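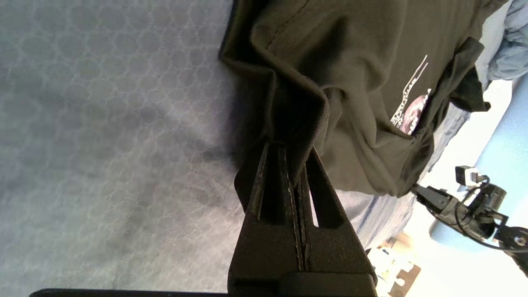

**Department of Applied Entomology - Household Pests Group**

## Clothes moth trapping, interim report

Traps were set in April in 12 closets at the Broltier dorm. Each held one Povari pheromone card, replaced after two weeks. Total catch was 63 adult males. Wool storage gave the highest counts - cotton shelves gave almost none.

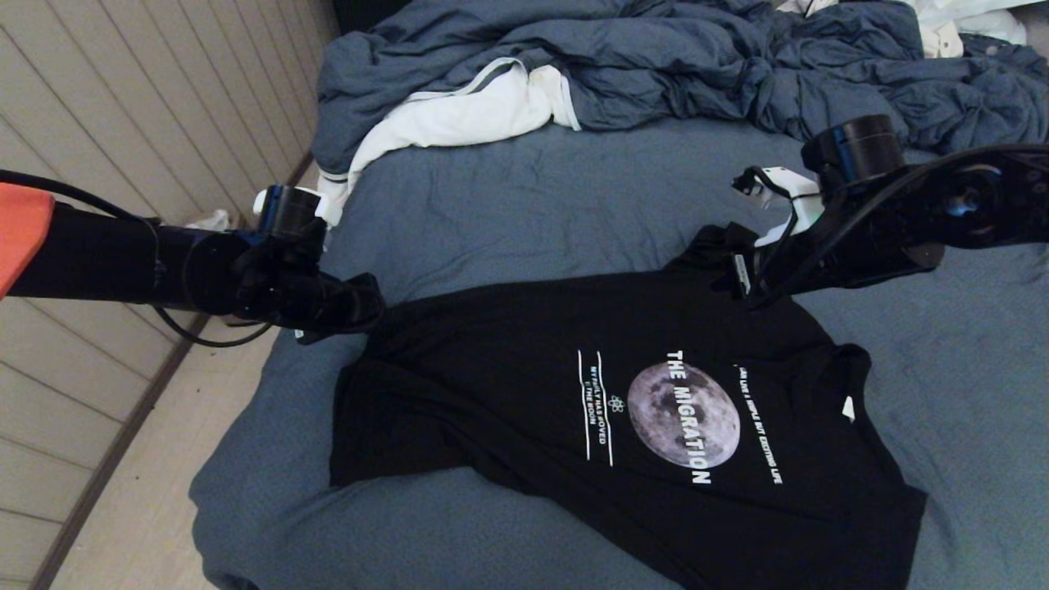
Vy Nông objected that the cards draw males only, so a low catch does not rule out larvae in the fabric. We accept this. The next round adds a larval check of seams and cuffs at each trap change.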